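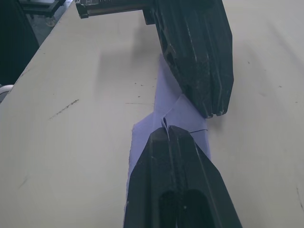

Demonstração de manipulação de materiais finos no Dia Aberto de Tirness: os dedos da garra e uma dobra da peça lilás.

Este site utiliza cookies para melhorar a sua experiência. Ao continuar a navegar, aceita a nossa política de cookies. Aceitar | Definições

O Dia Aberto de Tirness é uma jornada de visitas ao laboratório de automação de Tirness, organizada em conjunto com a empresa Brondeo. A primeira edição realizou-se na quinta-feira, 4 de maio de 2023, e foi dedicada à manipulação robótica de materiais flexíveis. A entrada é gratuita, mediante inscrição prévia.

História

O laboratório recebia até então apenas grupos escolares e visitas de clientes industriais. A proposta de abrir as salas ao público partiu da Brondeo, que mantém com o laboratório um acordo de investigação sobre dobragem e corte. A lotação foi fixada em 400 visitantes, divididos por turnos da manhã e da tarde. A oficina Rüegg, que fabrica peças de substituição para garras, participou com uma bancada própria no átrio.

Em junho do mesmo ano foi publicado um resumo da jornada, com a lista das demonstrações e os resultados do inquérito aos visitantes.

Demonstrações

O programa principal decorreu na sala Fleston, com sessões curtas em que os operadores respondiam a perguntas durante o trabalho. Os materiais finos e moles são difíceis de manipular porque mudam de forma a cada contacto: uma garra que fecha alto demais não apanha nada, e uma que desce em excesso arrasta o material pela mesa.
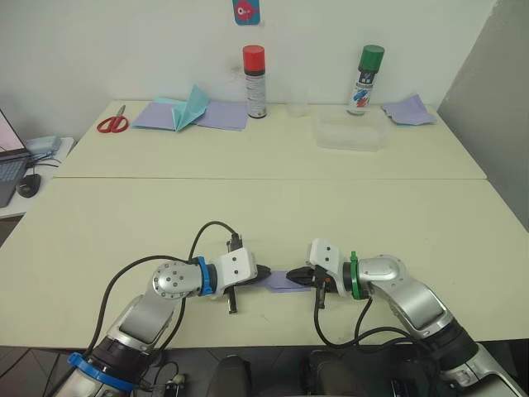
A manipulação com dois braços é usada quando uma única garra não consegue manter o material esticado. Cada braço segura uma extremidade e os movimentos têm de ser coordenados, sob pena de rasgar a peça ou de a deixar descair. Na bancada da demonstração, os braços distinguem-se pelos anéis, azuis no da esquerda e verde no da direita, e seguram entre si uma tira lilás na horizontal, pouco acima do tampo. O mesmo princípio aplica-se à alimentação de máquinas de costura e à embalagem.

Dados e arquivo

O laboratório conserva um arquivo de sequências de manipulação, que contava 2966 registos à data da visita - a meta anunciada era chegar aos 3000 antes do verão. Um conjunto de 100 sequências pode ser consultado no local, a pedido.

Comentários (3)

Visitante
Fui no turno da tarde. A sala Fleston é pequena e quem ficou atrás viu pouco, mas as explicações foram boas.

Leitor de Tirness
Falta dizer que a bancada da Rüegg só funcionou de manhã.

Anónimo
Alguém sabe se o resumo de junho ainda está disponível? A ligação que eu tinha deixou de abrir.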